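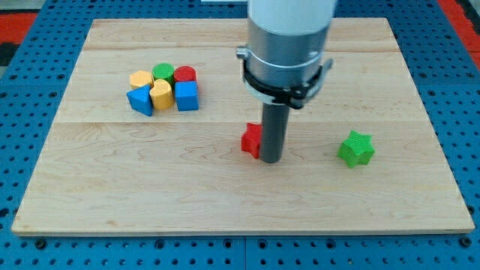
How to Keep a Basketball Scorebook

Filed under: Running a League
Posted 22 November 2018 by Trygve Lindqvist

This guide is for people keeping the book at a youth or rec league game for the first time. It follows the way we do it in the Wullorach league. High school and travel games may have extra rules, so check with the official if you are working one of those.

What you need

Bring two pencils, an eraser, a red pen and the scorebook. We use the Sketatitz book, which has room for 50 games and two facing pages per game. Any book with a running score column will work. Don't use your phone as the only record. A phone app is fine as a backup, but the paper book is what the referee will ask to see.

Before the game

Get to the table 20 minutes before tip-off. Ask both coaches for their rosters and copy the names and numbers in number order, lowest first. If a team has both a 0 and a 00, write them on separate lines and tell the referee.

Have each coach mark the starting five. Put a small circle next to those players in the first quarter box. Coaches may not hand over a list until the last minute. Ask again when the clock shows five minutes of warmup left.

Write the home team on the left page and the visitors on the right. Fill in the officials' names and the gym. Once the game begins you won't have time.

Marking baskets

Each player has a row, and each row is split into quarters. Use these marks:

2 for a two-point basket
3 for a three-point basket
An open circle for each free throw attempted
A filled circle for each free throw made

When a player goes to the line, draw the open circles first, one for each shot awarded. Fill them in as the shots drop. On a one-and-one, draw the first circle and add the second only if the first shot is good.

The running score

The running score is the row of numbers along the bottom or side of the page. Every time a team scores, cross off the new total. For a three-pointer, skip two numbers and cross off the third. For example, if the home team has 46 and hits a three, put a slash through 49.

Write the scorer's jersey number above the slash. It takes an extra second, and it is how you find a mistake later. Say the number out loud to the person running the clock. If the board says something different, sort it out at the next dead ball.

Fouls

Personal fouls go in the P boxes next to the player's name. Mark P1, P2 and so on. The referee will face the table and show the number with fingers, right hand first for the tens digit and left hand for the ones. If you missed it, hold up your hand and ask for it again.

Team fouls are kept in a separate row and start over at halftime. On the 7th team foul of the half, the other team is in the bonus. Tell the nearest official before the ball is put in play. At 10, it becomes the double bonus and the fouled player gets two shots.

A player with five fouls is out. Sound the horn when the ball is dead and tell the official first. The official tells the coach.

A technical foul is written as T in the same row as the personals, in red. It counts toward the five and toward the team total.

Timeouts

Write the quarter and the time on the clock in the timeout box. In our league each team gets five for the game, and unused ones carry into overtime. When a team has used its last one, let the official know.

The possession arrow

Nothing goes on the arrow until one team controls the opening tip. Then point it toward the team that did not get the ball. Turn it after each alternating throw-in is finished. At halftime, write H or V in the margin so you can check the direction when the teams switch baskets.

At the end of each quarter

Draw a heavy line through the running score at the last number crossed off. Add up the player rows for that quarter and see that they match. If they don't, the running score is the official one until the referee says otherwise.

After the game

Add each player's points across and each team's points down. Have the referee look over the final score and sign. Take a picture of both pages and send it to Sutrisno Latuheru, who posts the results for Wullorach and Ranance. The August summer league results go to him too.

If you get behind

It happens when the game gets fast. Keep the running score and the fouls going and leave the player rows until the next whistle. The jersey numbers over the slashes will give you most of what you need to fill them in.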